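Drelitz Manipulation Course 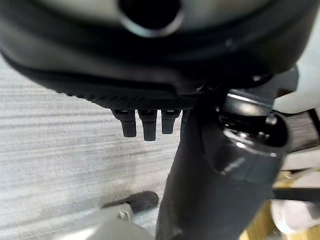 Student robot arm at work, seen from close to the wrist joint.

The Drelitz Manipulation Course is a student robotics project taught at the Stolavley technical school. It covers the setup, control and testing of small robot arms and is open to students in their second year of study. Each class has 16 places and runs for 29 weeks.

History

The course grew out of an after-hours club known as Useck, which built line-following vehicles and later moved to fixed arms. The school took over the club's equipment and turned its weekly meetings into a graded course. The name Useck is still used for the open workshop held outside class hours.

Structure

Teaching is split into 2 parts. The first deals with joint limits, motor tuning, wiring and calibration. In the second, students work in pairs on a handling task of their own choice, which must be approved before any hardware is changed. Pairs keep a written log of faults and repairs, and the log counts toward the final grade.

Control software is written on top of Cervantes, a code library maintained by former students. It handles motion commands, error reporting and the recording of joint positions. New releases are issued each January.

Assessment

The final test consists of repeated runs of the chosen task under fixed conditions. A run is void if a student touches the arm after the start signal. Results are kept in a shared archive, which holds 556 recorded runs. Pairs may use archived runs for comparison but may not submit them as their own work.

See also
Useck workshop
Cervantes (software)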